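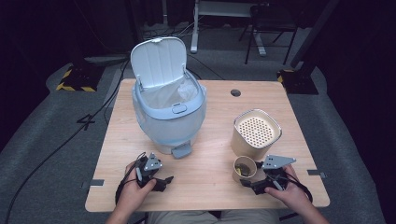
Please tell us if the bag slides down when the can gets full, Mokoena asked in a message to our shop, and this is a very good question to begin with. With the Posska pedal can it depends mostly on the bag. If you fold the edge well over the rim, it holds. If the bag is too small, you will fight with it every time.

Posska Pedal Can, small
Item number: 955
Color: pale blue, white lid
Material: plastic
Opening: foot pedal, or by hand
Liners: sold separately, 20 pieces in one roll

The can is meant for small waste such as paper cups, tissues, tea bags and pencil shavings. It is not made for ashes or for anything hot. Many customers buy it for the bathroom, but we also sell it often to offices and hobby rooms, where people put it beside the work table. The lid stands up by itself when you open it all the way, so you can change the bag with both hands free.

Cleaning: take out the bag, wash the inside with warm water and a little dish soap, and dry with a soft cloth. Please do not use scouring powder, it makes the blue surface dull.
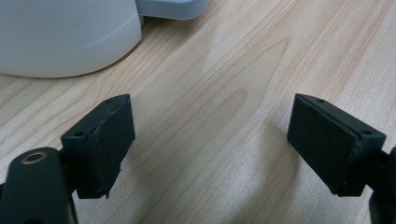
Crumbs and small pieces of paper are the reason why most people order the Nultow table together with the can. We sell it with rounded corners and a round cable hole near the back edge. The top is light wood color, and every top has its own grain. On this one there is a long oval figure like a flame, with soft tan lines running diagonally beside it. If you prefer a calm pattern, write it in the order note and we will try to choose one for you, but we cannot promise.

Delivery of the can takes 2 working days from our Briseck warehouse. The table goes by freight and needs longer. At the moment we have 146 cans in stock, and the next shipment comes in November. Unused cans can be returned in the original box.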